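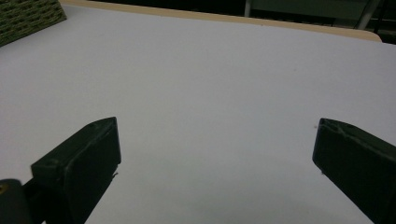 White table, beige edge, bit of cardboard in the corner

Re: Is a packing table worth it for knitwear?

flonbridge_fan
I sell secondhand sweaters and everyone keeps telling me to get a proper white table. Color me doubtful. It's a table. What does it do that my bed doesn't?

ketsara_s
Lint shows up on it, for one. Dark lint anyway. Pale fuzz you won't see at all.

jannik1482
So half a benefit. And wait till you drag corrugated cardboard across it for a year. I had a Grurari desk and the top looked awful by May.

ketsara_s
Mine's fine. Put a towel down.

jannik1482
Then why pay for the white top?

flonbridge_fan
Lol, exactly. My other problem is the fuzzy stuff. I've got a light grayish beige knit with a halo of loose fibers all along the edge, and I can't tell if that's how the yarn is or if it's wear.

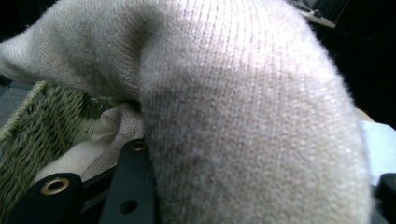

The stitches look even enough to me, neat little columns, but there are darker blotches lower down. Shadow? Stain? I don't want to list it as "like new" and get it sent back.

jannik1482
Call it used. "Like new" means nothing anyway.

ketsara_s
Disagree, buyers filter on it. Check it by a window before you decide.

flonbridge_fan
Will do. Still not buying a table.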